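How to Host a Rorneck LAN Match Without Losing Your Whole Wednesday

Rorneck is a real-time strategy game from the days when multiplayer meant carrying a monitor up somebody's stairs. It still runs fine over a local network, provided you treat it gently and never alt-tab.

What you need

A copy of Rorneck on every machine, all patched to the same version. The Indgate map pack, which weighs in at some 400 MB. A router, enough cables, and one player willing to be the host and take the blame.

Step 1: Match your versions

Open the main menu and read the tiny number in the bottom corner. If one player has build 13 and everyone else has build 12, the lobby will show that player an empty list and offer no explanation. Patch first, argue later.

Step 2: Install the maps

Unzip the Indgate pack into the Maps folder. Keep it out of the Maps folder inside the Maps folder, which the installer also creates, for reasons lost to time. Restart the game afterward.

Step 3: Create the lobby

The host picks Local Game, then Create, then a map. Colitz is the best choice for beginners, with wide lanes and a generous gold mine next to each base. Set starting gold to 3,000 and game speed to Normal. Fast is only fast for the host.

Leave team colors on Manual so that each side can be told apart on the minimap. Automatic likes to hand out two shades of green.

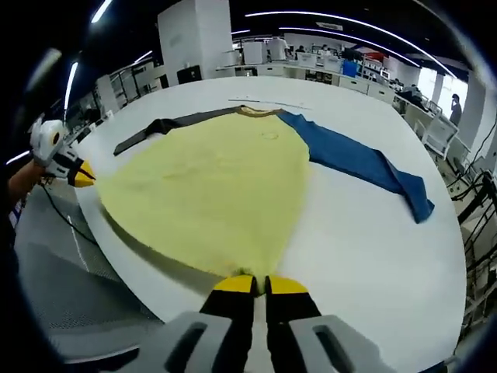 Step 4: Let people in

If the others can't see the lobby, check that every PC is on the same network and that the firewall allows Rorneck on private connections. The lobby list refreshes every 5 seconds, so clicking Join forty times does very little.

Step 5: Save before the Romaniuk event

On Colitz, the Romaniuk army marches out of the north once the first keep falls. This is also when the game likes to crash. The host should press F6 just beforehand and wait for the disk icon to go away. To reload, everyone has to take the same slot they had before.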